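Reading time: 2 min

Small-Item Storage and Patterned Backgrounds
Course project report, Dindmont workshop module, 9/3/22

The project asked whether a small open stand keeps necklaces easier to find than a closed box, and whether the surface around it makes a difference. My own chains had been living in a Vamport tin, where the thin ones knotted with everything else. I wanted a place for them that took up little space on a dresser.

I picked pale wood for the stand and kept the setting busy on purpose. The walls have pink paper with large butterflies and moths on it, and the base is light with black line drawings of peonies, leaves and birds. A plain white setup would have told me less, as most bedrooms are not plain.

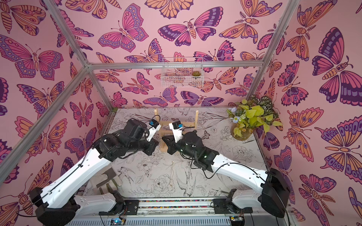
Pale wood gets lost against a pattern, and a darker stain would help, was the first remark from the review group. A second reader, unnamed on the sheet, wrote that an open stand collects dust and that a box with a lid wins on that point. I accept the dust comment. On the stain I disagree - the drawings are thin black lines and a dark stand would be the heaviest thing on the dresser.

For the trial I used 12 pieces from the tin. Each was untangled, laid flat and then hung by the chain, with the clasp at the back. Hanging all of them took 20 minutes, and most of that was spent on two knots. Looking for one named piece took 33 seconds in the tin and 2 seconds on the stand. These are single timings and should be read that way.

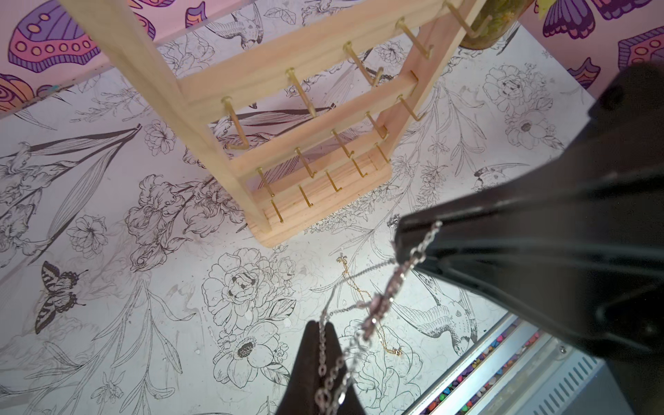 The order of hanging matters more than I had planned for. Long chains need the top row or they reach the table and fold up under the base. The hooks come in rows of five on the crossbars, so I gave each row one length and left the spare hooks open for new pieces. Fine silver chain was the slowest to handle, particularly with a small charm on it, and the thin gold necklace with its pendant was easier to pick out once it lay by itself on the paper. Against the flower drawings, thin gold is harder to see than I expected.

Changes for the next version: a wider base, a little more space between the rows, and a shallow tray for earrings. I priced a tray from Foulkes but did not buy it. The stain question stays open until I can test two stands side by side.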